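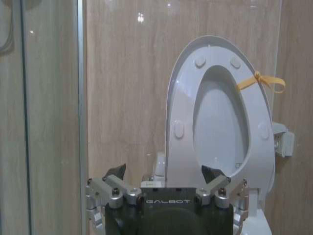
Wrist camera view, gripper at the raised seat, right pad against the inner rim.

I have had two grippers on the bench since August and I keep getting asked which one I would keep. I still don't have a clean answer, but the bathroom job has told me more than the bench did.

The first gripper is the two-finger linkage type with the dark wedge pads. The second is a parallel jaw from Stukska, where both fingers slide on a rail and stay square to each other. I ran them on the same arm with the same Lernel controller, so the only things I swapped were the gripper and the camera bracket.

On blocks and bottles the Stukska was better. I did 50 picks with each and it closed in the same place every time. The linkage fingers swing in an arc as they close, so the contact point moves forward a little and you have to allow for that in the approach. I got it wrong a lot on the first day.

A toilet seat is a different kind of object. It is thin, glossy and curved, and it pivots on a hinge you can't see well from the front. The parallel jaw is wide at the knuckles and it kept running into the bowl before the fingers reached the rim. The wedge tips on the linkage gripper go into narrow gaps much more easily. You can also use one pad alone to push or hook, and I ended up doing that for most of the lowering moves.

The yellow ribbon tied on the seat is easy to pick out against all that white and beige. Glossy plastic is hard on the depth camera, and the wall panels throw back the ceiling lights. The glass partition on the left is worse. I masked that side out completely and stopped worrying about it.

Settings, for anyone who wants them: finger speed at 93 percent for free moves, the slowest step on the controller near contact. The full log is 746 lines and most of it is me changing one number.

Florêncio Falcão asked in the comments last time about the Himia camera. I have it, but the mount doesn't fit this wrist and I need to drill a new plate first. I'll do the bowl lid and the shower door handle after that.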